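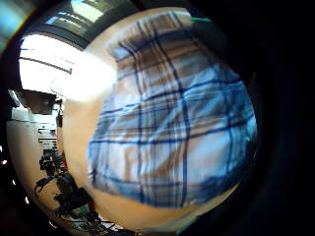 Page last changed: April, stock and prices checked

Conis Ceiling Airer, Model 548
Made by Waweru of Geltley. Sold and posted by us in Pravstead.

The Conis is a pulley airer, which means four rails, two iron ends, a length of cord and a cleat. You load it at waist height, haul it up to the ceiling and spend the evening underneath your own socks. Your great-grandmother would recognise it at once and wonder why it costs what it does.

It costs what it does because the ends are cast iron and the rails are proper ash, planed on all sides. Cheaper airers use soft pine, which bows in the middle by the second winter and gives every sheet a permanent smile. We sold those for a while. We have stopped.

What is in the box
Two cast iron ends, black or cream
Four ash rails, 29 mm across, with rounded edges
One single pulley and one double pulley
10 metres of cotton cord
A wall cleat, and screws for wooden joists

The rails come as standard at 2,000 mm. If your kitchen is shorter than that, send us the length you want with your order and we will cut them down at no charge. We can't cut them longer, though we are asked.

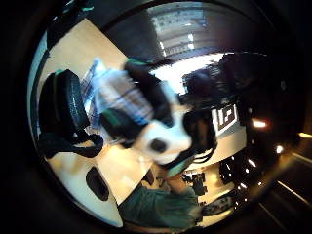
Checked cloth with a black backpack on the table.

Fitting
You need two joists, or one joist and a good deal of patience. The pulleys must go into solid timber. Plasterboard will hold the airer beautifully until the moment you put a wet towel on it. If you can't find a joist by knocking, a cheap stud detector will do it, and if the stud detector finds joists everywhere, it has found your pipes.

The double pulley goes at the end nearest the cleat. Every instruction sheet says so, ours says it twice, and we still get the phone call. Thread the cord loosely first, level the rails, then tie off. The knot can be any knot you trust. Yaw Zakaria, who fits these for customers in and near Pravstead, uses a bowline and will not be drawn on the subject.

Put the cleat where an adult can reach it and a four-year-old can't. Wrap the cord in a figure of eight and hang the spare over the top.

Where to hang it
Warm air rises, so high up in a kitchen or over a stairwell is good. Directly above the hob is less good, unless you want your pillowcases to remember the kippers. In a bathroom it works well enough with the window open. Keep it away from smoke alarms and from any light fitting with a bare bulb, and check that doors and tall cupboards still open with it down as well as up.
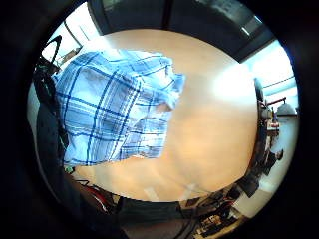

Drying times depend on the house. In ours, a cotton load hung after supper is ready by breakfast in winter and well before that in summer. Jeans take their own view of the matter. Leave a gap between things, put the heavy items on the two outer rails so that the load balances, and use the inner pair for anything small. Knitwear can go flat across all four rails – this is the one thing a pulley airer does better than anything else we stock, including the expensive folding one.

Care
Wipe the rails now and again with a damp cloth. A little beeswax once a year is nice but must be buffed right off, or your whites will let you know. The iron ends are powder coated and want no attention. Look over the cord each spring and change it when it goes furry. Spare cord is sold by the metre.
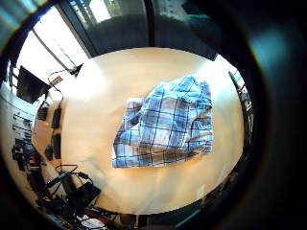 Delivery and returns
The long rails travel by carrier in a tube and the ironwork goes in a separate box, so the two may turn up on different mornings. Please don't hang anything from half an airer. Unused airers can come back to us for a refund, except where we have cut the rails to your length, as there are very few other people with your kitchen.

Spares
Rails, pulleys, cleats and iron ends are all sold singly. Ends bought before the move to Geltley have slightly smaller sockets, so measure the old rail before ordering a new one.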